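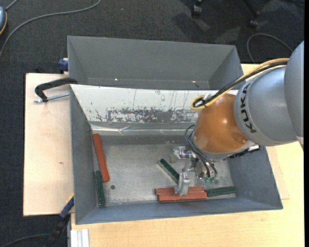
A KUKA arm over a grey metal bin of red and green blocks, with a second bin behind.

Home | Newsroom | Products | Support | Contact

Vurent Releases Flerex 2 Floor Coating for Warehouses and Light Industry

LEKURWOOD, March. Vurent today announced the release of Flerex 2, a two-part floor coating for concrete slabs in warehouses, workshops and packing halls. The product replaces the first Flerex coating, which stays on sale until current stock is used up.

Flerex 2 is supplied as a base and a hardener in matched cans. The two parts are mixed on site and applied by roller or notched squeegee. At normal room temperature the floor can take foot traffic after 13 hours and pallet trucks after 41 hours. The earlier product needed a full weekend closure for most sites, and this was the most frequent complaint received by the Vurent support desk.

The slab must be dry, sound and free of oil before coating. Vurent recommends light grinding on all power-troweled concrete. Acid etching is no longer listed as an accepted method of preparation. Cracks wider than a coin's edge should be filled with Flerex Patch and sanded flat. Moving joints must be left open or cut back through the coating after it has set.

The coating was tried out at the Bergmann distribution hall in Lekurwood before release. The work was done in strips so that one loading door stayed open at all times. Vurent inspected the floor at 394 points after the first winter of use. Wear was found mainly at the turning area by the loading doors, and the application guide now calls for an extra coat in such areas.

Flerex 2 is available in light grey, mid grey and safety yellow. A fine grit can be added to the final coat for ramps and wash areas. The grit is sold separately. Floors coated with the first Flerex product may be overcoated after sanding and vacuuming, provided the old layer is well bonded. A pull test is advised where the history of the floor is not known.

Orders are open through existing dealers. Data sheets and the revised application guide can be requested from the Vurent newsroom.

Comments

slabguy: Does the grit change the cure time? The old guide gave a longer figure for ramps.

Dockside: We have the first version in our packing hall. Holding up fine except by the doors, same as in the trial.

mill_lane: Any plans for a darker grey? Light grey shows every tire mark.

Related items
Flerex Patch now sold in smaller tubs
Revised joint cutting notes for cold stores
Vurent moves Lekurwood sample room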